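Watering and Feeding

1. Push a finger into the soil. Water when the top inch is dry.
2. Pour slowly around the base of the plant until water drains from the pot.
3. Wait 22 minutes, then empty the saucer.

Note: Use water at room temperature.
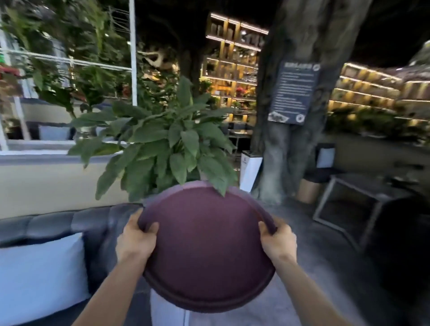

How often should I feed a large-leaved houseplant?
Once a month in spring and summer. Stop feeding in November.

4. Mix 9 drops of Plevunance into each quart of water.

Caution: Do not feed a plant when its soil is completely dry.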